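Kitchen table notebook, July

Started a little after eight with the windows open, and I am writing this with a coffee going cold beside me, so forgive the handwriting if anyone has to type it up later (sorry, Zoi). Yesterday's page ended with me promising to sort out the kitchen things properly, and today I mostly did, although it took the whole morning and part of the time I'd set aside for the Koubek order.

Olumide and I began with the storage bins. Over the spring everything had drifted into everything else: play food in with the real dishes, two lids belonging to nothing, and a bag of clothespins that I think came from the Nollach job and never went home. We emptied the lot, washed what could be washed, and let it all drain on towels while we argued pleasantly over what a "kitchen set" ought to contain. Viera's view, which she left on a note taped to the cupboard, is that a set should have a few big plain things and a few small bright things, and that you should be able to tell them apart from across the room. I came around to that more than I expected to. The big lavender plate is my favorite of the lot, a very calm color on the white top, and it makes a good anchor when you're deciding where the rest should go.

I like to put the plate down first and leave it alone, then work outward from it. If you start with the small pieces you end up shuffling the whole table to make room for it, and I have done that often enough to know better!

Plate both times, strawberries, colander and oven in the first, ketchup in the second.

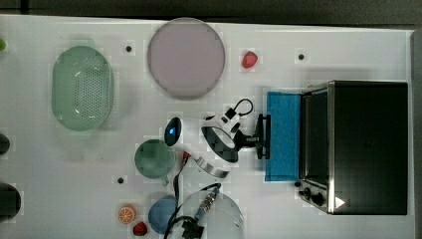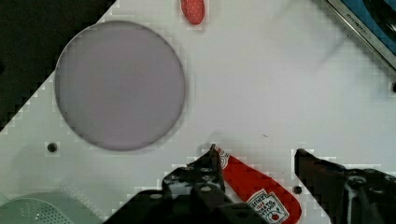

Svetozár came by before lunch and wanted to know whether we should stick to one fixed arrangement or let it wander. I said wander, within reason. A real kitchen counter never looks the same twice in a day (mine certainly doesn't), and a layout that is too neat starts to look like a shop window. He would still like a written list of what belongs to the set, and he's right, so I have started one at the back of this book. It needs a column for where each thing lives when it's put away. Silvia has offered to make the labels, in her nice square lettering, once we agree on the names. We spent far too long on whether "dish" and "plate" are the same word.

Bins: the new ones from Olgate arrived, 21 of them, and they stack better than the old ones but the lids are stiff. Try them again when the room is warmer. I'd like the play food in its own bin from now on, away from anything with a sharp corner, as the paint does scuff.

Cleaning: warm water and a drop of dish soap is plenty for the tabletop. The lemon spray leaves a film, and you have to go over it all a second time with a dry cloth. I've moved the spray to the high shelf.

Still to do:
Finish the list for Svetozár.
Ask Viera if the clothespins can go back to Nollach.
Find another dish towel, the striped one has had it.
Move the spare cups down to where Zoi can reach them.

Stopped at ten past four. Olumide is taking the empty cartons down on his way out, and I'll pick up the Koubek order first thing tomorrow before I let myself open another bin.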